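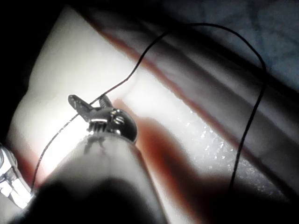
8 June 2018, bonded store at Ogola, pre-audit walk round. I did this one with Jeptoo Temba, who had the keys, and Dineo joined us for the paperwork. Ticked means I'm happy, blank means somebody owes me something!

- [x] **Outer doors and seals.** Seal numbers match the gate log. The left-hand door sticks a bit, so give it a shove.
- [x] **Stock kept apart.** Duty-paid goods on one side, suspended goods on the other, yellow line freshly painted (and very smart it looks too).
- [ ] **Stock count against the register.** The register says 2,465 cartons for the Fandska consignment and the shelf sheet says 2,000. I think the rest went out on the Wosen transfer and the sheet was never updated – but I can't tick it on a hunch. Bakari, could you dig out the removal note please?
- [x] **Commodity codes on entries.** I pulled two entries and checked them line by line. Both fine, and the descriptions were proper descriptions this time, none of that "parts, various" business.
- [ ] **Origin certificates.** One is a photocopy. Idalina Macedo at Kudard says the original is in the post, and I believe her, but I'd like to see it before the auditors do.
- [x] **Fire exits and extinguishers.** Clear, tagged and in date. Last time I had to climb over a pallet, so thank you, whoever moved it.
- [ ] **Racking.** Bottom beam in bay 2 has a dent. Jabari Mfaume has taken the weight off it and put tape across, and he's ringing the racking people for a proper inspection. Please don't load it in the meantime, however tempting it gets when a lorry turns up early.
- [x] **Visitors' book.** Signed in and out, all legible apart from me.
- [ ] **Guarantee cover.** Dineo Pretorius wants to check the limit again before the July arrivals, as they're bigger than what we usually hold. I've left it open for her.

Send me the removal note and the certificate when you have them and I'll tick those from my desk. The racking I'll come back and look at myself.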